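4.2 What the packing team told us about the job

I should say up front that I came to Konham to study scheduling software, and I ended up spending most of my time at the packing end of the building talking to people about boxes. Konham ships gift and novelty orders for small online shops, up to 400 parcels on a heavy shift, and until the cells went in every one of those parcels was folded, filled and closed by hand. I'd read the vendor literature, I had my interview guide (all 86 questions of it, which was far too many!), and I figured people would want to talk about losing work. They did, some. Mostly, though, they wanted to talk about flaps.

Folding a mailer is one of those jobs that looks like nothing until you try it. The lid wants to spring back, the side flaps catch on the walls, and if you push in the wrong spot you get a crease that a customer will notice. Cherry Mae Agbayani has trained new packers at Konham for years, and she told me she can hear a bad fold from the next bench over. So when management brought in the two-arm cells from Grirkden, the packers were asked to write down how they fold, step by step, and that turned out to be a much bigger request than anyone in the office had planned for. Figure 3 goes with this part of the study.

Figure 3. Box handling with two arms in the cell (first view) and at the gripper (second view).
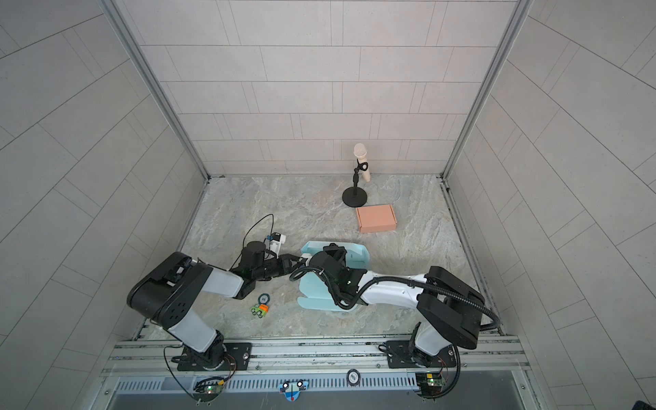 Does a cell like this take over the packer's job?

At Konham it took over a piece of the job and left the rest in a different order. Packers who used to fold all shift now set out stock, check finished boxes, and step in when a fold goes bad. Headcount on the line stayed the same during my visits, but the hours people spent on their feet at the bench went down and the hours they spent watching went up.

The watching is what I heard the most complaints about. Sachiko Murakami, who moved from the bench to cell operator in September, put it to me this way: "My hands used to be tired and my head was fine. Now it's the other way around." She likes the new pay grade, and she likes not wearing the wrist brace (she showed me, it lives in her locker now), but she misses the talk. At the benches you stand across from someone. At the cells you stand beside a screen, and the next operator is far enough down the aisle that you have to shout.

I also want to bring up the notes, which I think are the most interesting thing in my whole pile of data. Operators keep a shared log of stops, and I coded 709 entries from it. The official form has a box for the fault code and a tiny line for comments, and people were writing right past the end of that line, up the margins, onto the back. A lot of it is plain old packing knowledge. Which cardboard goes soft in humid weather. Why you hold a lid low down before you let go of the flap.
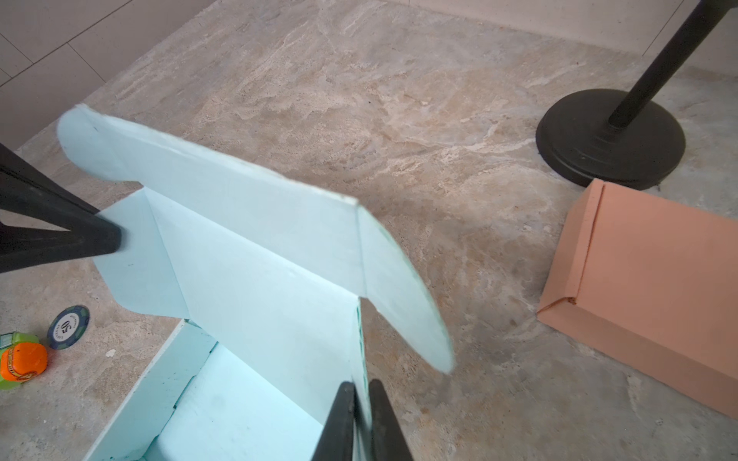 None of that had a place in the fault codes, so for a long time it never got back to the people tuning the cells. When the Egger integration team finally sat down with the log, on August 9, 2018, they asked for the margins to be typed up in full, and Cherry Mae got paid hours to do it with them. She calls it her desk job, with a lot of eye rolling, but she was clearly pleased. I was too!

Not everybody was. A few of the longtime packers felt they had handed over something they'd spent years learning and got a thank-you email for it. I don't have a good answer to that, and I didn't hear one from management either. The Festex agreement, which covers pay grades at the site, talks about machine operation and says nothing at all about teaching the machine. Several people I interviewed want that changed before any more cells go in, and I'll come back to their proposal in Section 5.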